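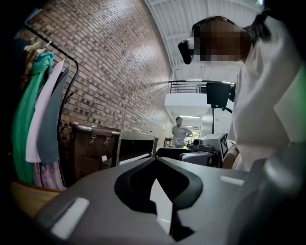

# Nanero Hand-Held Gripper Kit

**Planning and ordering notes for garment handling work**

Nanero is a two-finger hand-held gripper for recording manipulation tasks without a robot arm on site. The operator carries it to the work, performs the task, and the recordings are later used to train a policy for an arm fitted with the matching fingers. This page covers what to order, what to budget beyond the kit, and what the room has to provide. Mechanical drawings are supplied with the quotation.

## Configurations

| Configuration | Contents | Order code |
|---|---|---|
| Single | One gripper, one charger, finger pads, case | NAN-1 |
| Pair | Two grippers, two chargers, finger pads, case | NAN-2 |
| Pair with head unit | As NAN-2, plus head-worn unit and strap | NAN-2H |

For clothing on hangers, order a pair. One hand holds the hanger or steadies the rail while the other takes the garment, and single-gripper recordings of this task transfer poorly to a two-arm cell. The head unit can be added to an existing NAN-2 order, but the grippers must be returned for a firmware update.

## Specifications

- Maximum finger opening: 205 mm
- Rated payload, fingertip: 800 g
- Recording time per charge: over 8 hours
- Finger pads: replaceable, two screws per pad
- Tracking: onboard, with printed fiducial markers as fixed references

Payload is rated at the fingertips with new pads. Heavy coats exceed it on most hangers and should be left out of the task list.

## Room requirements

No cage or floor anchoring is required for recording. Allow clear floor between the rack and the work table so that the operator can turn with both grippers extended. Other staff may remain in the room.

Brick and other textured walls track well. Plain white walls and high white ceilings give the tracker less to work with; place additional markers on fixed equipment, flat and facing the operator. A marker stuck to anything that is moved during a session will corrupt the recording. Rolling racks must have their casters locked.

Mixed daylight and fluorescent lighting is acceptable. Avoid direct sun on the rack.

## Budget items outside the kit

1. **Data station.** Required. The Plavlow station takes recordings from up to two pairs. Storage is quoted separately.
2. **Display.** Any flat monitor on a stand, placed where the operator can read it without putting the grippers down.
3. **Spare pads.** Pritar soft pads for knitwear and thin synthetics, standard pads for everything else. Order one spare set per gripper.
4. **Garments and hangers.** Use the stock the finished cell will handle. Include long items that hang near the floor, since these are where short-reach arms fail.
5. **Operator hours.** Usually the largest line. Our planning figure is 315 accepted recordings per garment type before a first training run.
6. **Arm and mounting.** Not needed at the recording stage. Soler adapter plates fit the Nanero finger set to the arms on our compatibility sheet.

We recommend deferring the arm purchase until the first training run has been reviewed. Reach and payload requirements are easier to set from recorded motion than from a floor plan.

## Lead time and quotations

Single kits ship from stock. Pairs are calibrated together and should not be split between sites. Orders for March delivery must include the head unit size.

Quotations: Magdalini Tsoukalas, sales engineering
Room surveys and marker layout: Bonifacio Pastor, applications

Page revised 20 July 2022. Replaces all earlier ordering notes for NAN-1 and NAN-2.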